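Accueil > Économie locale > Consommation

Recyclage des petits emballages : Sirkenden modifie ses consignes de tri

La régie des déchets de Sirkenden appliquera en juillet une nouvelle grille de tri pour les emballages de petite taille. Le texte, adopté en séance à 18 h 30, concerne les boîtes, étuis et coffrets dont la plus grande dimension est inférieure à celle du crible d'entrée du centre de Cunha.

12 partages – 3 commentaires 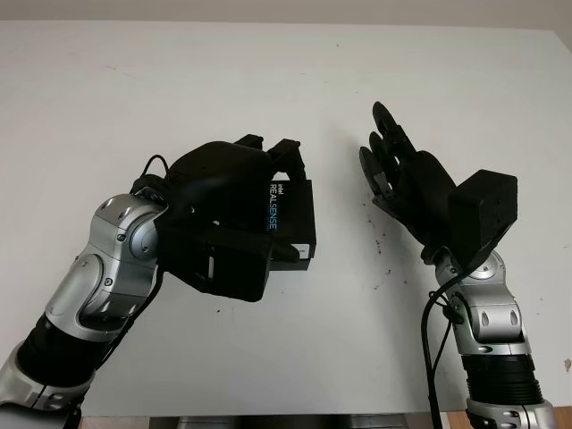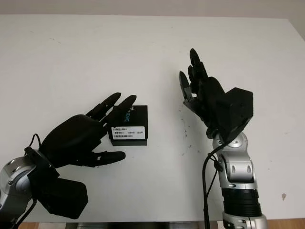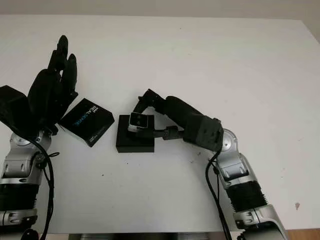
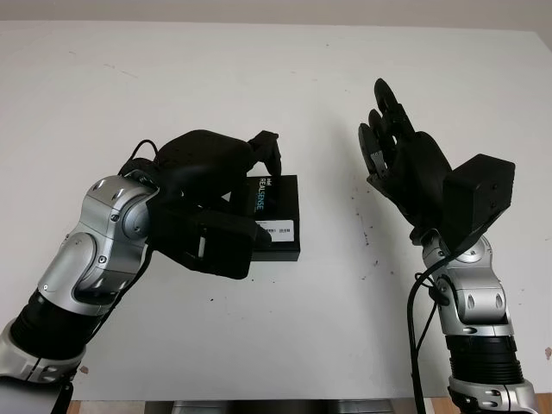 Jusqu'à présent, ces articles étaient admis dans le bac jaune sans distinction de matière. Une partie traversait le crible avec les fines et finissait en refus. Selon le rapport présenté par Natália Veloso, responsable technique de la régie, le centre a reçu 2 953 tonnes d'emballages sur le dernier exercice, dont 2 155 ont été orientées vers une filière de valorisation matière. L'écart correspond aux erreurs de tri, aux pertes d'humidité et aux fines non récupérées, dans des proportions que le rapport ne détaille pas.

La nouvelle grille distingue trois flux. Les petits emballages en carton restent dans le bac jaune, aplatis et non imbriqués. Les petits emballages en plastique rigide y restent également, à condition d'être vidés. Les coffrets composites – carton contrecollé, aimants, mousse ou charnière métallique – sont désormais dirigés vers la déchetterie, où une benne spécifique sera installée près du quai des métaux.

Le centre de Cunha remplacera par ailleurs son crible rotatif. Le marché a été attribué à la société Ikico, avec une maille ramenée à 55 millimètres. Les fines passeront ensuite par un overband et un séparateur à courants de Foucault avant stockage. L'arrêt de la ligne est prévu pour presque 3 semaines, durant lesquelles les collectes seront détournées vers un quai de transfert provisoire.

Jadwiga Sadowski, élue chargée du budget annexe, a précisé que la redevance ne serait pas modifiée pour l'exercice en cours. Le financement repose sur un emprunt et sur la reprise d'une provision constituée lors de la fermeture de l'ancien quai. Sérgio Salgado a voté contre, jugeant insuffisante l'étude relative à la teneur en eau des fines. Il demande une campagne de caractérisation distincte pour l'hiver, période où les cartons arrivent plus chargés.

Les commerçants du centre-ville disposeront d'un délai supplémentaire pour l'évacuation des coffrets composites. Ils devront les présenter séparés des films et des cartons d'expédition. Les apports professionnels seront pesés à l'entrée de la déchetterie et enregistrés sous un code distinct de celui des encombrants.

Le document de consignes est consultable en mairie et à l'accueil de la déchetterie. La version destinée aux immeubles collectifs sera transmise aux syndics avant le redémarrage de la ligne.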